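Heating oil at home: tips for the tank, the line and the bill

Most people on heating oil think about it twice a year, when the bill comes and when the burner quits. A few jobs done in the warm months will save you a service call in January.

Know what you have

Find the plate on your tank and write down the capacity and the year it was made. If the plate is painted over, your supplier should have the figures on file. Ours is a 1,000 litre steel tank in the side yard, filled by Skotach. The house before this one had a 2,000 litre tank shared with the workshop, and the same rules applied to both.

Keep the delivery slips, the service record and the tank paperwork together near the furnace room door. An insurer may ask for them, and so will a buyer if you sell the house.

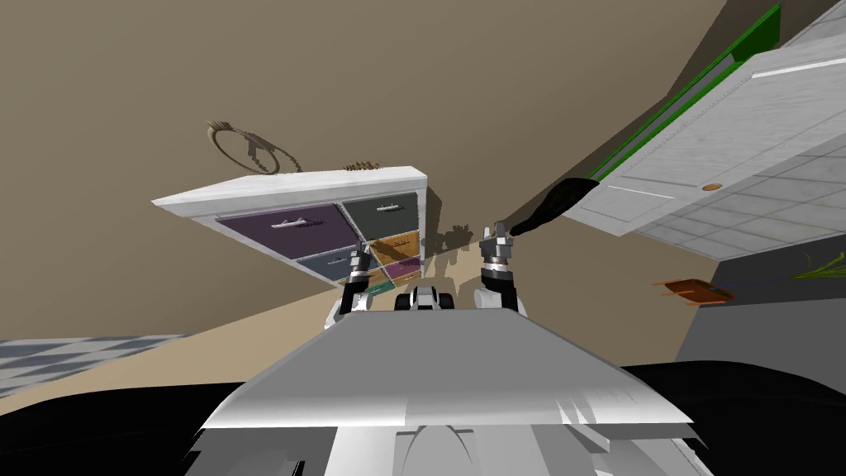
Drawers in different sizes, one for each kind of job.

Reading the gauge

A float gauge sticks. Tap the side of it lightly before you take a reading. If the needle jumps, write down the second number. Once a season, check it against a dipstick with the burner off. Wipe the stick dry first and don't leave the cap off while you go looking for a pencil.

Order when the tank is down to a quarter. Below that you start drawing from the bottom, where the water and sludge sit, and the filter plugs.

The filter

Change it every year, before the cold. You need a new cartridge, new gaskets, a drip tray, rags and gloves. Switch off the burner at the wall and close the valve at the tank. Set the tray under the housing and loosen the bolt slowly. Don't reuse the old gasket, even if it looks fine. A Treleck housing takes two gaskets, and the small one under the bolt head is easy to miss.

Open the valve again and look for weeping around the rim. Check once more the next morning. If the burner won't relight after you've bled the line, call your technician. Don't keep pressing the reset.

Spills and smells

Cat litter works on a small drip. Spread it, leave it overnight, sweep it up and put it in a lidded metal pail until you can take it to the hazardous waste depot. Never wash oil down a floor drain.

On a workbench, wipe up fuel oil right away with a dry rag, then use dish soap and warm water. Bare boards will hold the smell for weeks. A coat of varnish beforehand makes cleanup a lot easier.

Hang oily rags flat outdoors to dry, well away from the house. Don't leave them bunched up in a corner.

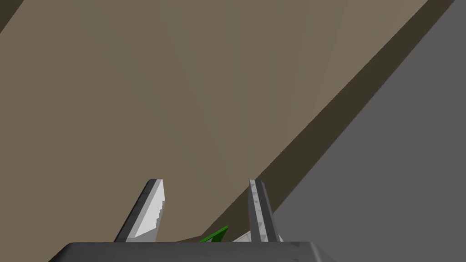 Gheorghița Lazăr wrote in to ask whether it's worth filling up in summer when the price is down. Her supplier, Bogdan, told her to wait for fall, but a full tank gathers less water from condensation, and she has noticed less trouble with her filter in the years she filled early.

I'd fill early too, provided the tank is sound and the oil has been kept clean. Compare the delivery charge as well as the price per litre. Some dealers drop the charge on orders of more than 1,000 litres, so it can pay to split a load with a neighbour if the truck will do two stops on one ticket. Ask before you book.

Leave room at the top for the oil to expand on a hot day, and make sure the vent whistle is working before the driver starts.

Posted August 3, 2020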